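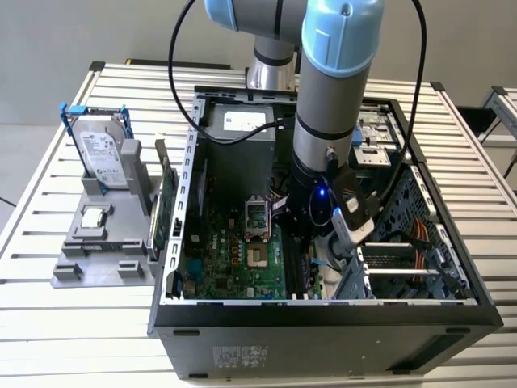
Pagué 156 euros por una torre de oficina de segunda mano, de esas negras y anodinas que han pasado media vida debajo de la mesa de un departamento de contabilidad. La tienda se llama Pelon y vende equipos incompletos a quien quiera completarlos. En el anuncio ponía «base ideal para proyectos». Traducido: sin procesador, sin memoria y sin disipador.

## Lo bueno

La caja se abre por el lateral y, tumbada, queda todo a mano. He tenido torres modernas, con cristal templado y pretensiones de acuario, en las que cambiar un disco exigía la flexibilidad de un contorsionista. Esta es fea, pero se deja. La fuente va arriba, en su esquina; los compartimentos para unidades, al otro lado, con un pestillo azul que se ve desde el pasillo. Quien decidió pintar de azul lo que hay que tocar y dejar en gris lo demás merece una pensión vitalicia.

El disco duro va en un soporte del mismo color. Entra con un poco de presión y sale con un poco más. Lo he metido y sacado más veces de las necesarias, por puro vicio.

También me gusta el zócalo. La palanca baja firme, con ese crujido que la primera vez te convence de que acabas de romper algo caro. En la segunda placa que montas ya solo te convence a medias.

## Lo menos bueno

Los cables. Alguien pensó mucho en los pestillos y luego se fue a comer. Los de alimentación, rojos, amarillos y naranjas, recorren el lateral con cierta dignidad, pero hay otro manojo, negro, que se tumba en mitad del interior como un gato en un teclado. Lo sujeté con dos bridas y mejoró bastante.
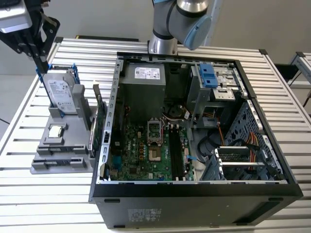 Kwadwo Kwofie me escribió que el manojo no era para tanto y que el verdadero problema de estas torres es la fuente: si algún día quieres ponerle una gráfica seria, te toca mirar conectores, medidas y potencia antes de comprar nada. Tiene razón, y por eso no pienso ponerle una gráfica seria.

La memoria sí la compré, dos módulos usados, y encajaron a la primera. El procesador tardó 5 días en llegar, envuelto en tanto plástico de burbujas que la caja parecía contener una sopera.

## ¿Compensa?

Pelon vende el mismo modelo ya montado por 269 euros. Sumando piezas, pasta térmica y las bridas, me he ahorrado lo que cuesta una cena normalita -- sin postre -- y he perdido un fin de semana que, por otra parte, tampoco tenía comprometido.

Para aprender a montar un ordenador la recomiendo sin problema: hay sitio para las manos y casi todo se entiende mirando. Para jugar, no. Para presumir, menos.

**Nota:** cuatro estrellas de cinco. La quinta se la quedan los cables negros hasta que alguien me explique por dónde querían que pasaran.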